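The milk jug still needs rinsing

In August the staff canteen and coffee bar at Emholm, a packaging firm with 600 people on one site, got a machine that makes flat whites. It has an arm, a glass front and a screen that says good morning. The firm that leases it out, Lornard, promised that it would "free the team for higher-value work". I went to see the higher-value work. I spent most of a morning behind the counter, and a fair bit of it beside the sink.

I should say where I stand. I don't hate machines. I was a kitchen porter for three years before I wrote for a living, and if someone had wheeled in a dishwasher that could do roasting tins I would have kissed it. What I distrust is the sales talk, and in particular the word "free", which in my experience means that somebody's hours are about to be looked at.

Before the arm came there were four people on the coffee bar. Now there are two and a half, the half being Boglárka Simon, who does the early shift and then goes upstairs to work on reception. One of the others left in the spring and was not replaced. Another moved to the warehouse. Management will tell you, correctly, that not one person was sacked. I have heard that sentence in a lot of buildings.

The numbers on the wall look good. The bar served 529 drinks on its best day since the machine went in, and the display by the till is proud of this. It doesn't show how many of those drinks were made by the arm and how many were made by Piroska Nyitrai, who has worked there for 14 years and who steps in whenever the queue gets past the second pillar. The arm takes its time. It makes one drink, puts it behind a little door, and waits for the customer to stop looking at their phone. Piroska makes three at once and knows that the man in the green fleece wants his extra hot.

She also handles everything the arm can't, and that list is longer than the brochure let on. The arm doesn't do oat milk, except on one setting that splits it. It doesn't refill its own beans, wipe the counter, deal with a customer who has been given somebody else's latte, or notice that the milk smells wrong. And all the washing up still goes through the back.

I stood there for a good while and watched jugs being done by hand. You hold one under the tap, it foams over, you tip it out, you do it again. It is the plainest job in the place and it has to be right, as anyone who has tasted old milk in a new coffee will know.
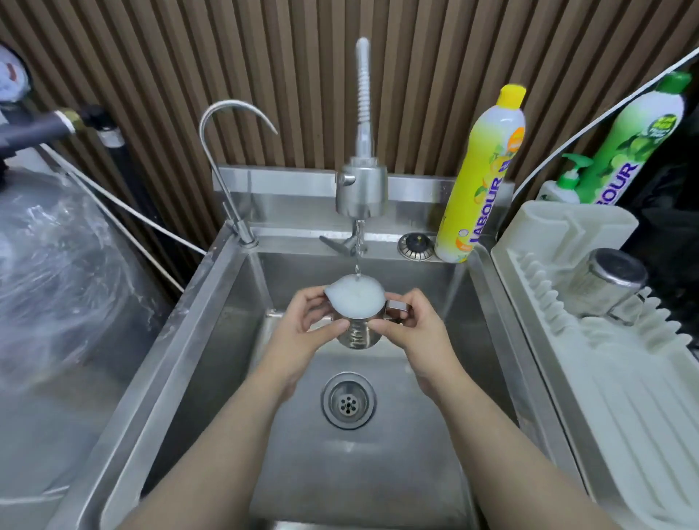 A milk jug under the tap at the back sink.

Multiply that by a morning and you have a job. Under the old arrangement it was shared out between four people, in between chatting to customers and steaming milk and sending someone off for more cups. Now the nicer parts have gone behind the glass, or some of them have, and what is left for the humans is wetter and more tedious than it was. I don't think anybody at Emholm planned this. I think it happened because the nicer parts are also the parts that look good in a demonstration.

Miklós Csizmadia, the facilities manager who signed for the machine, was generous with his time and did not dodge my questions. He pointed out that the early shift used to be hard to fill and that the arm is there at six every morning. He's right about that. He also said that the staff had "moved up to supervising the process". I asked Piroska whether she felt like a supervisor. She said she had been given a tablet that buzzes when the arm is stuck, and that there had been no change in her pay.

That seems to me the whole trouble with the word. A supervisor can change things. Piroska can press Resume. If it fails to resume she rings a number, and somebody in another town looks at the same error she is looking at. She told me the longest wait had been most of a lunch break, with the arm stopped halfway to the grinder and a line of people asking her, as if she'd built it, when it would be fixed.

Bo-ram Hwang, who trained as a barista before she came to Emholm, minds something else. She spent years learning to hear when milk is ready. She says she is already slower than she was, and that the new starter they took on for holiday cover was never taught to steam at all, just how to top up the hoppers and do the sink. So in a few years, when the lease is up and someone decides the arm was a fad, who will know how to run the bar? I put this to Miklós and he said it was a fair question. I would have liked an answer to go with it.

There is a case for the other side and I'll try to make it properly. Gizella Takács, who works in accounts and sits on the works council, likes the machine. She starts before seven and used to get instant. She thinks people are sentimental about the bar because it was a nice place to stand around, and that standing around was paid for by the rest of the site. Her figures have the new set-up costing 178 pounds a week less than the old one, lease included. I've no reason to doubt her. I would only ask whether the sum counts Boglárka running up the stairs to reception with her apron still on, or Piroska's lunch break. Gizella said it didn't, and that she would look at it.

The next step is already being discussed. A company called Veveo has been in touch about a second machine, one that would load and unload the washing racks, and there was a leaflet for it pinned up in the corridor. I read it twice. It shows a spotless kitchen with no people in it. I asked Piroska if she would want one. She said yes, straight away, if it worked, and if she could have a proper go on it first with dirty jugs instead of the clean ones reps bring with them.

I'd give her the casting vote. Nobody has asked her yet – I checked – and the meeting with Veveo is down for two in the afternoon, when she'll be on the till.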